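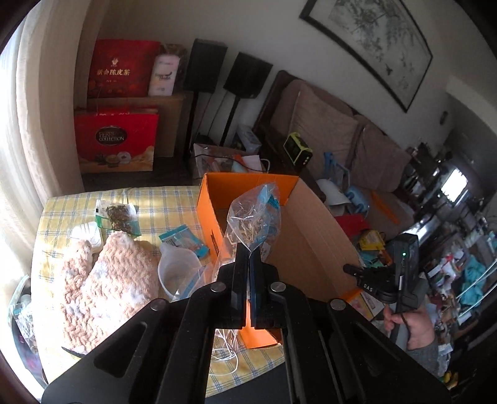
*Fig. 1. White cables, bagged.*

## Week 4: The side project

Last week was about the band as a small firm. This week we look at what happens when one member of the firm starts making something else, and everyone else reads about it.

**Reading for this week:** Hanna Boiko, "Solo, So-Called", plus the interview with Sowmya Achari in the course pack. The interview is longer than it looks. Skip the part about guitar pedals unless you're that way inclined.

### Why musicians wander

Boiko sorts side projects by what the main band won't allow. Some are musical (the drummer has songs). Some are about pace: an album every three years leaves a lot of afternoons. And some are about form, where a singer takes up radio plays, comics or a talk show recorded in a kitchen. She is rather hard on the first kind. I think she has met a few drummers.

Achari is our main case. She sang with Stukbridge for nine years, then put out *Broltach*, a spoken-word serial about a lighthouse with planning problems. The first pressing was 200 copies on cassette. Her label expected the band's audience to follow her across, and 2573 people did listen to the opening episode online. By the last it was 600, which she describes as "the right ones".

Things to notice in the interview:

- She says "we" about the band and "I" about the serial, until she reaches the budget, when it becomes "we" again.
- The Stukbridge record made afterwards has far fewer words on it.
- She never calls the serial a side project. The interviewer does, on nearly every page.

### Terms

**Spillover** — an audience moving from one work to another by the same person. Usually smaller than the press release hopes.

**Borrowed name** — trading on the band's reputation while insisting the new work stands alone. Very common, and fairly forgivable.

**Return record** — the band album made after a member has been away. Critics tend to call it "refreshed", whatever it sounds like.

### For the seminar

Bring one side project you think is better than the parent band, and be ready to play two minutes of it. Two minutes means two minutes. If you choose Hokent's ambient album, please pick a section in which something happens.

Essay plans are due before we start on Rezaei and the live album, so send me a title and a paragraph by 5 p.m. the day before class.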